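October, workshop notebook, costume and props store

Started on the hanger problem at 8 and was still on it at lunch, which says something about hangers or about me.

Background for whoever reads this after I've been promoted or buried: the Haverford rail came back from the Gumel tour with everything on it, plus every hanger anyone had ever met along the way. Wire ones from dry cleaners, padded ones with the satin gone gray, the clip kind that bite. Hamisi's view is that a hanger is a hanger. Hamisi has never had to find the shoulder of a wool coat after a season on bent wire.

Cleared the long table first. Moved the iron, the button tins and the glue gun to the shelf by the sink, where the glue gun has been told it lives now. Wiped down with the mild stuff. The strong stuff leaves a film that comes off on anything pale, see the entry about the christening gown, which I don't want to talk about again.

Rules, as agreed with Åsmund over bad coffee:

Wire goes out. All of it. Yes, even the heavy gauge. If you want it for armatures, take it home.

Plastic stays if the hook is sound and the bar isn't cracked. Run a thumb along the underside of the shoulders. Any burr you can feel will find its way into a lining.

Wood stays for coats and anything with structure. Check the varnish, it goes tacky near the radiator.

Clip hangers go on the hook behind the door until we can agree on what they are for. Skirts, I say. Åsmund says trousers too. This has been going on for 2 years.

Tried the cardboard box method first. Tip them all in, pull them out one at a time. Bad. Hangers breed in a box. You pull one and get five, and the fifth has hold of the box. Tried laying them flat in a stack next, which works nicely until the stack reaches a certain height and goes over the side with a noise like a cutlery drawer falling downstairs. Hamisi came through from the paint room to ask if I was all right. I said I was sorting.

Third go: the brown woven basket, up on the white table, hangers in with the hooks up. Much better. You can get hold of one by the hook and lift, and it mostly comes alone.
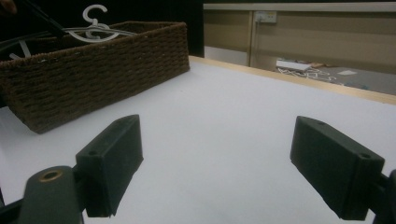
The drawback is the weave. A hook that goes in point down will catch on the braid and then you're fishing. So hooks up, always, and don't cram. When it stops being easy to get one out, the basket is full, whatever space you think you can see. I'd like this followed. I'd also like a window in here.

Costs: Voser want 2,433 for a new double rail with matching hangers, fitted. I read that out to Åsmund and he went and made another coffee. The Murkeck people sell plain ones by the bundle, no color choice, and I'm leaning that way. Will ask for 3 bundles and see whether they arrive as described. Last time the hooks didn't turn and we had a whole row of shirts facing the wall like they'd done something.

Still to do:
Coats back on wood, long ones at the far end.
Label the rail ends. Cloth tape, no stickers, the stickers walk.
Find out who put a belt around the velvet cape and left it there.
Wire to the scrap bin before Hamisi gets sentimental.

Basket can stay on the table till the shirts are done. If you need the table, lift it by the base and put it back after. The rim is for looking at.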